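# Stinunari: a list of village hall quiz teams

Stinunari is a table of 300 pub and village hall quiz team names, collected in Nisville and typed up by Wayne Sandhu, mostly in March and mostly after supper. It exists so that people who study puns for a living have something to be sad about.

Each row holds a team name, the round it did best in, and a free-text note. The notes are in Wayne's own spelling. 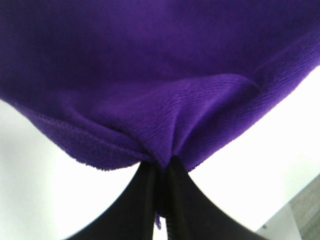 Can I use the list to find out who won?

Final scores were left out on purpose, after a long disagreement over a question on rivers. The `best_round` column is as near as you will get.

## What's in the file

- `name`: the team name as written on the answer sheet, capitals and all.
- `best_round`: music, sport, history, food or "none". There are 5 values and "none" is by far the most popular.
- `pun`: yes, no, or "attempted".
- `note`: whatever seemed worth saying that evening. Often it wasn't. 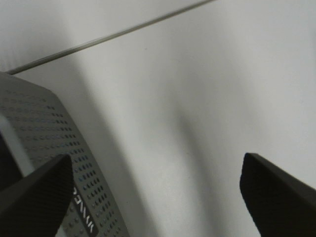

## How it was sorted

Of the 300 names, 198 are marked as puns. Wayne did the first pass alone and Hekano, the quiz league's newsletter, printed the doubtful ones for readers to argue over. Two readers wrote in. They disagreed, so those rows say "attempted".

Spelling mistakes stay as they were. "Quizzy Rascalls" has two Ls and will go on having two Ls, so please stop sending corrections. 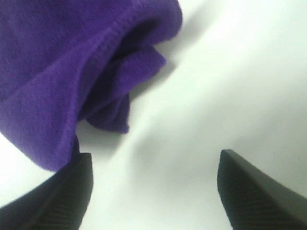
## Known problems

Teams that changed their name halfway through the night appear twice. Teams that never chose a name appear as "Table by the door", which makes that table look like a dynasty.

Rude names are kept but starred out with a light hand. Anyone over the age of nine will manage.

The sport round was dropped for a season when the question setter took up golf, so sport looks weaker than it deserves.
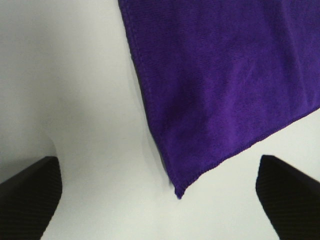 *Purple towel, stitched edge.*

## Using it

The file is plain comma-separated text. Some names contain commas, and one contains nothing else, so use a proper reader and check row 198 by eye. Copy it, share it, print it on a mug. Please credit Stinunari and leave Wayne's notes attached to their rows.

Related items

- Negi: raffle prizes nobody collected
- Hekano back issues, index only
- Nisville parish noticeboard, transcribed
- Tie-break questions, with disputed answers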